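How Do You Teach a Robot to Tidy a Shelf?

Part of the Bonness Young Makers pages, for readers 8 and up

Think back to when you learned to tie your shoes. Somebody probably knelt down beside you, and maybe they put their hands right over yours and moved your fingers through the loops, slowly, over and over, while you stuck your tongue out and tried to remember which loop went where. I learned on a pair of red sneakers at the bottom of the stairs, and it took me most of a winter.

A robot can learn in a way that is a little bit like that. Of course, it can't listen to a story about bunny ears going round a tree. But a person can move it, or steer it from a few feet away, and while that happens the robot keeps a careful record of what its arms did and what its cameras saw. One time through the job, from start to finish, is called a demonstration. (It's a long word for "let me show you.")

Two ways of showing

The first way is by hand. The teacher takes hold of the robot's arm, the motors go soft so that it moves easily, and the teacher guides it along. It's rather like helping a sleepy little brother into his coat.

The second way is by remote control. The teacher might wear special gloves, or hold a controller in each fist, or move a pair of small pretend arms that match the robot's big ones. When the teacher's hand closes, the robot's hand closes too. Grown-ups call this teleoperation. "Tele" means far away, the same as in telephone and television, though very often the teacher is standing close enough to reach out and pat the robot on the back.

Starting is the hard part, if you ask me. Before anything gets picked up, the teacher has to bring the robot's fingers down to the right spot, and a robot's thumb isn't quite where your thumb is. Go too fast and you bump the thing you wanted to hold. So good teachers go slowly, and they let the hand come to rest near the object before they try to grab it.
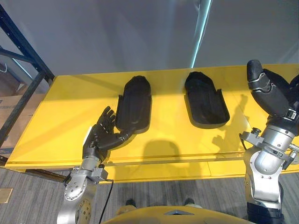
What the robot sees

You have two eyes, and they're both stuck in the front of your head. A robot can have eyes in all sorts of places! One camera may sit up on the head and look down at the work. Another can ride along on the wrist or near the fingers, where it gets a close view of whatever the hand is near.

The wrist camera can be a funny thing to look through. Sometimes it has a lovely view of the job, and sometimes it gets a big faceful of robot, all dark housings and metal bands, with hardly any room left over for the rest of the world. The learning program has to make sense of those views as well. Try it yourself: tuck your chin down and look at your own elbow, and see how much of your breakfast table is left.
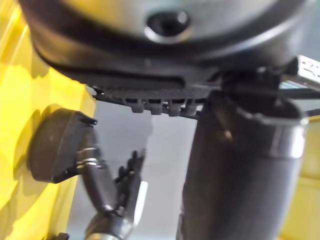

Why one time isn't enough

Suppose your teacher shows you how to pick up a shoe that is standing up straight. Now the next shoe is lying on its side. You'd know what to do, because you've met an awful lot of shoes in your life. A robot may never have met one at all.

So the teacher shows it again, and then again with the shoe turned around, and then with another shoe close by and getting in the way. Seven demonstrations might be enough for a very easy job. A fiddly one could need 200. And yes, some of them go wrong, and the teacher takes a breath, puts everything back and has another try.

Shoes are a good thing to practice with. They come in funny shapes, they're soft in some places and stiff in others, and there's no handle on them that says "hold here." 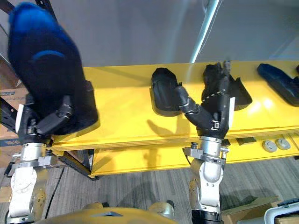 Kopecký wrote to us after reading an earlier version of this page and asked whether the robot is only copying, like a parrot. It's a very good question. If the robot played back the same movements every single time, it would grab at empty air as soon as somebody moved the shoe. What we hope for is that, after plenty of demonstrations, the program finds a pattern: when the cameras see this, the arms should do something like that. Then it can have a go at a shoe in a spot it hasn't tried before. It may still miss.

Be a robot teacher at home

You'll need a friend, a scarf, a box and 3 things that won't break. Clear the floor around you first.

1. Tie the scarf gently over your friend's eyes. Your friend is the robot.
2. Put one of the things on the table and the box beside it.
3. Hold your friend's wrist and guide the hand to the thing, then over to the box. Don't talk!
4. Do it again, and this time use only words: left, up, a bit more, close your fingers.
5. Swap places, and move the box before you start.

Which way was easier, guiding or talking? In our Monday club we were split right down the middle, and there was a good deal of giggling when it came to the box. Reaching down into a box or a bin is tricky, you see, as the sides get in the way and the things inside may be leaning on each other. Robots have to manage that too, with two arms that mustn't bump. 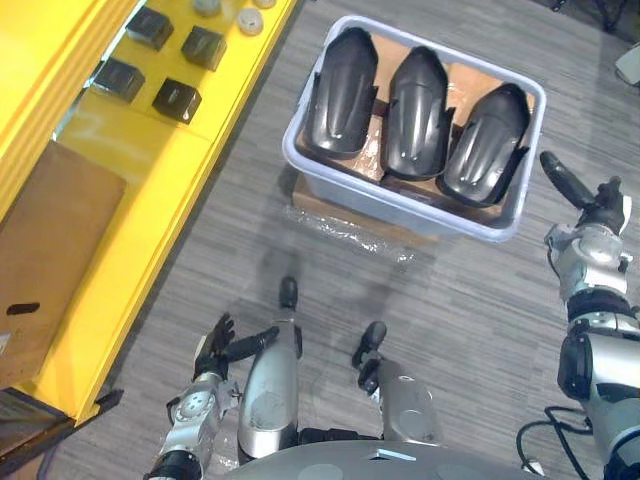

Three black parts in a bin, and two robot hands nearby.

Words to keep

Demonstration: one time through a job, shown from start to finish.
Teleoperation: moving a robot by remote control.
Gripper: the part of a robot that takes hold of things. Some have fingers, and some are more like tongs.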